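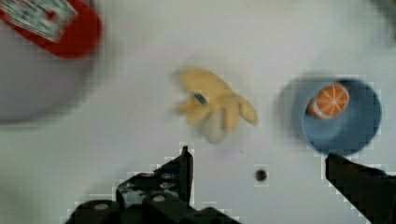
工单编号：524
产品：Tunder 白色工作桌（单人款，带一个浅抽屉）
购买渠道：Pinham 家居门店自提
提交人：Odair Frota
提交日期：2023年6月25日
问题类别：桌面／配件缺失／渗水
当前状态：已解决，保留观察
问题描述：桌子装好以后，桌面上有一个说明书没有提到的孔，水会从这里漏到下面的抽屉里，想确认这个孔是做什么用的、要不要封、用什么封。孔很小，圆的，看下去是黑的，边上有一圈颜色稍浅，桌面其他地方都是白的，所以很显眼，孩子那串黄色的毛绒香蕉放在旁边也挡不住它。桌子平时放在家里的活动间，白天孩子用来玩和画画，晚上我在上面拆快递、看账单。前天擦桌子，抹布拧得不够干，擦完拉开抽屉，里面的图画纸湿了一块，位置正对着这个孔。

补充信息（提交人填写）
说明书一共两份，一份是安装图，一份是保养须知，两份里都没有画这个孔。安装图第一页的桌面是一块完整的长方形。零件袋我没有扔，袋子上印的编号是41，里面剩下一把内六角扳手和两颗多出来的短螺丝，没有塞子，也没有盖子。
我试过用透明胶带贴住，擦两次就翘边，边上还粘灰。
想问三件事：一，这个孔是正常的还是加工错了。二，如果正常，有没有配套的塞子。三，水进去以后，板子里面会不会发胀。

——

第一次回复（Pinham 售后，线上组）
您好，工单已收到。
请先协助确认以下几点，方便我们判断是哪一批次：
抽屉内侧右后角有一张小标签，请把标签上的型号和批次抄给我们。
用一根牙签或细铅丝从桌面垂直放进孔里，看能不能从桌板底面穿出来。请不要用力捅，碰到东西就停。
打开抽屉，把抽屉整个取出（两边滑轨各有一个黑色压片，一边向上、一边向下同时按），用手电照桌板底面，看孔的下方有没有金属件。
这几天擦桌子请用拧干的布，孔周围先不要喷清洁剂。湿掉的纸请拿出来，抽屉敞开晾着。

提交人回复
标签找到了，型号一栏写的是 Tunder，后面跟着字母 G，批次一栏写的是40。
牙签能穿过去，中间没有碰到东西。从下面看得到牙签尖。
抽屉取出来了，压片比较紧，右边那个按了好几次。桌板底面能看到孔的出口，出口旁边左右各有一个浅浅的小坑，像是给螺丝定位的，没有打穿。没有金属件。
底面是原色的板子，没有白色的面层。孔口那一圈颜色比别处深，用手摸有点毛，不知道算不算发胀。

——

第二次回复（Pinham 售后，线上组）
谢谢，信息很完整。
型号带字母 G 的桌子，桌面预留了一个灯杆孔，配合 Gebru 夹杆台灯使用。底面那两个小坑是固定座的定位点，对应台灯盒子里的两颗自攻螺丝。所以孔本身属于正常加工，不是打错了位置。
不带台灯单独销售时，零件袋里应当多一个白色堵头。您提到的41号零件袋是不带 G 型号的通用袋，里面没有堵头。看起来是装箱时拿错了袋子。
我们会补寄正确的零件袋，编号是37。里面有堵头一个、垫圈一个，其余螺丝与您手上的相同，多出来的留着备用即可。
关于渗水：桌板上表面有面层，抹布上的少量水不会渗进去；孔壁没有封边，水停在里面会让孔口的板材起毛。您描述的情况属于轻微。请按下面的步骤先晾干，再装堵头，顺序不要反。
一、抽屉保持取出状态，桌底通风放两天。房间潮的话延长到三天。
二、孔口起毛的地方用细砂纸在底面一侧轻轻带两下，上表面不要砂。
三、用干棉签从上往下擦一遍孔壁，棉签上没有湿痕再进行下一步。
四、垫圈放在堵头帽檐下面，对准孔直着按下去，按到帽檐贴住桌面。
不需要打胶。以后如果想装台灯，堵头可以从底面顶出来。

提交人回复
明白。台灯暂时不打算买，活动间有顶灯。
两个问题：堵头的帽檐会高出桌面多少？孩子喜欢在桌上推小车，太高会绊轮子，画画时纸垫在上面也会戳破。另外小孩会不会把它抠下来，家里还有一个小的，什么都往嘴里放。

——

第三次回复（Pinham 售后，线上组）
堵头有两种。37号袋里的标准堵头是平帽，帽檐厚一毫米，边缘有倒角。纸垫在上面写字会感觉到一道边，推小车一般能过去。
防拆问题：标准堵头靠下面的弹片卡住，成年人用指甲可以撬起来，需要一点力气。我们没有针对幼儿做过测试，所以不能告诉您小孩一定抠不动。家里有幼儿的话，建议改用下面这一种：
Virkonix 螺纹堵头，由上下两件组成，上件从桌面放入，下件从桌底拧紧。拧紧后从上面没有着力的地方，要拆只能先取抽屉。帽檐厚度与标准款一样。
两种我们都可以免费寄。请回复您要哪一种，并确认收件地址与门店会员资料一致。

提交人回复
要螺纹的。地址一致。
标准的那个也请一起放进去，如果装不上可以先顶几天。

内部备注（仓库）
零件袋37缺货，改为单独拣货：标准堵头一个、垫圈一个、Virkonix 螺纹堵头一套。两种堵头分开装小袋，袋上手写品名。批次40的带 G 型号还有在库，请抽查零件袋编号，发现41号的挑出来换。

内部备注（线上组）
抽查已转给门店。安装图目前没有画灯杆孔，客户看不出它是预留的。已提修改申请，安装图第一页加一个小圆圈和一行字，说明不装台灯时如何封孔。新版预计七月随货。

——

提交人更新
收到包裹，里面东西齐。
晾了三天，这几天一直下雨，就按长的那个来。抽屉放在走廊，铅笔和贴纸先倒进一个鞋盒，孩子每天来翻一遍，所以装回去的时候要重新分。
砂纸家里只有粗的，去五金店买了一张细的。底面孔口带了两下，毛刺没有了，摸上去平。
棉签第一根有一点灰，是砂出来的木屑，擦完第二根是干净的，没有湿痕。
装螺纹堵头时遇到一个问题：上件放进去，下件在桌底拧，上件跟着转，拧不紧。拧了半天还是空转。上面又没有地方可以捏住。请问是不是少了零件？

第四次回复（Pinham 售后，线上组）
不少零件。上件的杆身上有一条凸起的筋，需要先压进孔壁才能止转。您那边空转，多半是上件还没有压到底。
请这样做：在桌面上放一块折叠的毛巾，隔着毛巾用手掌压住上件，往下压到帽檐贴平，压的时候会觉得紧。请不要用锤子，桌面会留印。
压到底以后，一个人在上面继续按住，另一个人在桌底拧下件。拧到手指拧不动即可，不要用钳子。
如果压到底仍然转动，请把垫圈加在上件帽檐下面再试一次。垫圈就是标准堵头小袋里的那一片。

提交人更新
按这个办法装好了。第一次是我没有压到底，帽檐下面还留着一条缝，孔边颜色浅，没看出来。隔着毛巾用力按下去以后就不转了。我太太在上面按着，我躺在桌底拧，拧了几圈到头。垫圈没有用上。
测试情况：
用滴管在堵头周围滴了一圈水，放十分钟，底面用纸巾按，纸巾是干的。
湿抹布按平时的样子擦了一遍桌面，同样检查底面，干的。
孩子的小车推过去有一下轻轻的颠，轮子最小的那一辆会停住，要再推一把。可以接受。
用指甲从几个方向撬，撬不动。
抽屉装回去的时候右边滑轨不顺，拉到一半会卡。不确定是不是我取出来的时候弄歪了。

——

第五次回复（Pinham 售后，线上组）
封孔这部分看起来没有问题了。
滑轨卡住，先不要用力推。请把抽屉再取出一次，看右侧滑轨里面的滚珠架是不是停在中间。滚珠架应当先拉到最前端，再把抽屉两边同时对进去。停在中间的时候装，抽屉就会只走一半。
对进去以后慢慢推到底，会有一点阻力，推到底再拉出来，来回三次，一般就顺了。
还有，压片比较紧是正常的，以后取抽屉时可以先把抽屉轻轻往上托一点，再按压片。

提交人更新
滚珠架确实停在中间。拉到前端重新装，来回推了几次，现在顺了。
标准堵头没有拆封，和多出来的短螺丝、扳手一起放在41号袋子里，用胶带贴在抽屉背面。
湿过的图画纸晾干以后有点皱，孩子拿去剪了。
再问一句，保养须知上写桌面可以用含酒精的湿巾擦，堵头能不能也这样擦？

第六次回复（Pinham 售后，线上组）
可以，擦完用干布带一下。丙酮、洗甲水不要用，堵头和桌面的面层都会发乌。
水彩笔印先用温水和一滴洗洁精，擦不掉再用酒精湿巾。蜡笔印不建议刮，用软布加一点食用油揉开，再用洗洁精擦净。
螺纹堵头用一段时间以后可能会松半圈，建议一个月后从桌底摸一下，松了用手拧紧就行。
工单先转为“已解决，保留观察”，观察期内直接在本工单下回复，不用重新提交。

提交人更新
一个月到了，从桌底摸了一下，还能往里拧一小段，已经拧紧。底面孔口颜色还是比旁边深一点，摸着是平的，没有变大。抽屉里没有再湿过。
可以关了。

处理结果
原因：装箱时误放41号零件袋，缺少灯杆孔堵头；安装图未标注预留孔。
处理：补寄标准堵头与 Virkonix 螺纹堵头，客户安装螺纹款；指导晾干、去毛刺、压装及滑轨复位。
遗留：安装图修改由产品组跟进，门店抽查结果另开工单记录。
状态：关闭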